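Kernora Makers Board > Workshop Builds > Simulation before hardware

Thread: Hand keeps choosing bad grasps near the sink

jverbeke
Posted February 21, 2023

Hello all, Jasper Verbeke here from the shared workshop in Prerstead. I am preparing the bathroom tidy arm in simulation before I cut any metal for it. The arm code runs fine in the kitchen model. In the bathroom it finds a grasp, closes, and then in many runs the object slips out at the side of the bowl.

I made 20 runs with the cube and 11 were good. With the wooden piece only 7 were good. I suspect the contact settings of the marble, but maybe I am looking at the wrong place. Has somebody had this with a rounded basin?

mopsy_t
What mesh do you use for the bowl? If you gave it one convex hull, the hollow is filled for the physics, and your fingers are touching a lid that you do not see.

jverbeke
It is split in pieces, I checked this first. Here are two views of the sink from yesterday evening, same settings in both.

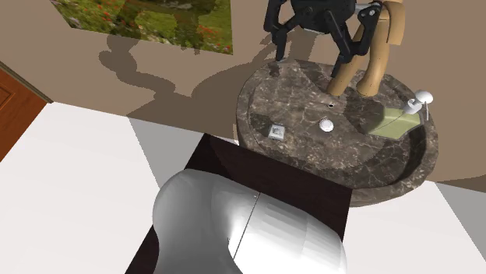
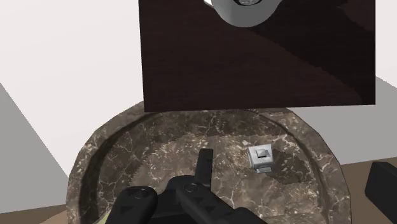

Both renders: sink model, issue #400

gearlash
The rim in the second one looks faceted to me. That could be your problem. When a finger slides over a corner between two flat parts, the contact normal jumps and the solver gives a kick. I would make the collision mesh finer and leave the rest alone.

mopsy_t
I do not agree. A finer mesh makes it slow and the kick becomes many small kicks. In the first one he holds the wooden thing with its lower ends at the marble or very close to it. If the planner thinks there is free space below, it will push down. I would lift the approach a little and test again.

gearlash
Lifting the approach only hides the fault. The real sink will also have a slope.

jverbeke
Thank you both. The planner does have a margin for the table, but I see now that I never set one for the sink. It is an old file from August and I copied it without reading it well. My mistake.

About the cube: it has a raised block on the top face, and I wrote the grasp for a plain cube. Should I take it lower, at the sides?

akl_bench
Yes, lower. And please log the finger force before you change anything. Last year we tuned the Valier hand for weeks, and the cause was a friction value typed with the point in the wrong position. I would look at this before the mesh and before the margin.

mopsy_t
Fair. Log first, then margin.

gearlash
Log first, then mesh :)

jverbeke
I will log first and then do one change at a time, margin before mesh because it is one line. Can somebody tell me if the force should be written per finger or as a sum for the hand? The exporter allows both.

akl_bench
Per finger. You can always add them later.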